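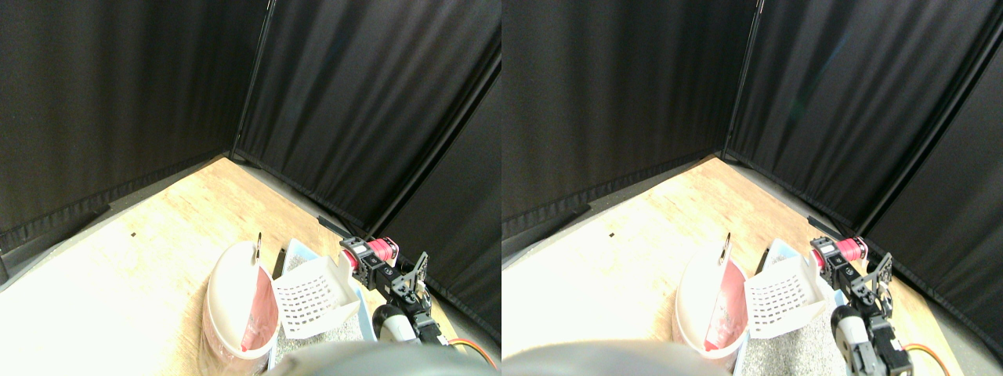 Figure 1. Two views of the curtained work area, with the round pink-and-white container and the slotted white basket in its light blue tray.

3.2 Layout of the work area

The work area was kept small on purpose. In our earlier layout the objects stood on an open floor, and the background changed with every visitor who walked past. We therefore closed the space with black curtains on a light wooden floor, following a suggestion by Titilayo Omoregie. The dark cloth gives a plain background to pale objects, but the floor does not behave so well. On its left side in the left view of Figure 1 it is almost white under the light, and toward the back corner it turns to a warmer tone. We did not correct this difference in the records.

The objects belong to the cleaning of small household trays, a task which we call Halley in the rest of this paper. The basket has a grid of small openings in its front face and stands tilted in the tray, on a bed of gray granular material. The tilt is part of the layout - a basket that stands straight hides more of the bed behind it. The round container is placed directly to the left, so that both objects are near the front of the area.

3.3 Choice of handle

Many tools of this kind are sold with a smooth handle, and in the Eze layout we used them as they came. For Halley we preferred a handle wrapped in tape. The wrap goes around in a spiral, and where the layers overlap there is a visible seam, which helps a reader of the records to judge how far the handle has turned. We chose red because no other object near the basket has a strong red surface of similar length. The black band with the white logo was left in its place, as it gives a second mark close to the end cap.
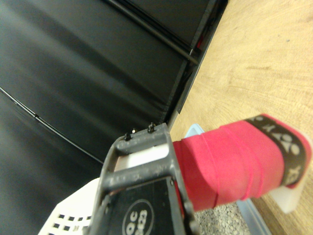 3.4 Order of the trials

Trials were done in 2 blocks, with a break between them. Before each block the bed was made level by hand and the basket was put back in its tilted position.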